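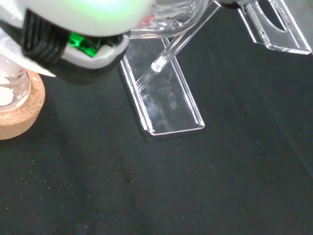
## Okoro's tasting menu, a short thread

**1/** Went to Okoro last night because my feed has been screaming about it since it opened. Jad Haddad paid half so he gets a vote too. He liked it more than I did. He likes everything.

**2/** The menu says "reimagined street food." The dumplings were dumplings. Decent ones, a bit thick where they were pinched. I've had better standing up outside Wirnetport station.

**3/** 12 courses. Four of them were a spoon.

**4/** The lamb was very good and I'd order it again tomorrow if they sold it by the plate. They don't. You take the whole menu or you go home.

**5/** Our server told us the smoked yogurt takes three days. Maybe it does. Tasted like yogurt to me, and Jad couldn't find the smoke either.

**6/** People keep comparing it to Susar. Did they eat at Susar? Susar gives you bread without a speech and it's hot when it lands.

**7/** Also, 500 glowing reviews in a place that opened in March? With that many seats? I'd like to see who wrote the first hundred.

**8/** Dessert was a burnt honey tart, small, a little too salty. I finished mine and then Jad's.

**9/** Would I go back? For the lamb, if someone else is booking. Trying Curnska next, and yes, I've read the hype on that one too.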